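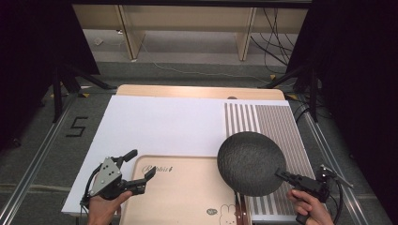 ## Table 5, pan and tray, December

Chaltu and I had the table from just after lunch. Noémi came in later to look at the surfaces and went off with the old list, so I'm writing the set-up here again before it gets lost.

Top: large white foam board, flat, left and middle. Striped panel (white and taupe-grey) on the right, stripes running from the far side to the near side. Bare wood left showing along the back. Peach rabbit tray at the near side in the middle, lettering the right way up for whoever is sitting down. Black speckled frying pan for the right-hand side.

### Notes on the pan

The pan is the small one from the Bradex box. The handle is short, so there isn't much to get hold of, and where you take it matters a lot. Close to the end it wants to roll. Close to the body it stays level but you run out of room over the tray. Chaltu likes it a bit past halfway. I tried hers and mine and ended up using hers.

Bence asked whether we could swap in the heavier pan. I'd leave it for now. We did the heavy one in the last block and both of us had sore wrists by the end of it.

Parking spot for the pan is still not settled. Three options written on the whiteboard:

- all on the striped panel, clear of the tray
- half and half, over the right side of the tray
- centred on the tray

The second is the awkward one. The tray has a lip and the pan doesn't sit flat across it, so it rocks when you let go. Dalia wants it kept in anyway, as that is how pans get put down in a real kitchen. Fair enough. Write "rocked" in the remarks column if it does, and carry on.

### Notes on the tray

It slides on the foam board if you push it sideways. Chutima suggested a bit of shelf liner underneath. Tried a square of it, too grippy, the tray wouldn't shift at all and we need it to move a little. Took it out again. Might cut a thinner strip tomorrow.

Wipe the tray with a dry cloth only. The printing on the last one went patchy after someone used the spray from the kitchen.

### Foam board

Dents easily. There are two spares behind the cupboard and both already have a soft corner. When the board on the table gets marked, turn it over before reaching for a new one. Order number for the next lot is 2169, through Jakab. Noémi has the account login.

### Count

43 good placements on the first option, 15 on the second. Didn't get to the third. The running total on the sheet was 1884 before we started and I haven't added ours in yet, Bence wants to check the second lot first.

### To do

- Thin strip of liner for under the tray
- Ask Dalia if "centred" means the middle of the tray or the middle of the flat part
- Find the lid that goes with the pan, it was in the Braltum crate last time anyone saw it
- Redo the label on the shelf where the trays go, the ink has faded
- Tell Chutima the striped panel goes back on the bottom rack, standing up, with cardboard between it and the next one

Chaltu has the table again in the morning, starting with the third option.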